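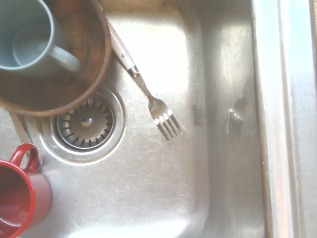

Dishwashing Habits in the Selport House Kitchen
Final report, Tejada group

Why we picked this

My group wanted a project we could do without leaving the house, and our kitchen has 44 people sharing it - so dishes it was! We asked everyone how they wash up and got 43 answers back (one person was moving out).

What we found

Most people leave a mug or a fork in the sink and plan to come back later. Wooden bowls were the big argument. Half the house soaks them, which I used to do too, and mine cracked in June. Now I wipe mine and dry it right away.

Next term we'd like to try a five-minute rule on the second floor.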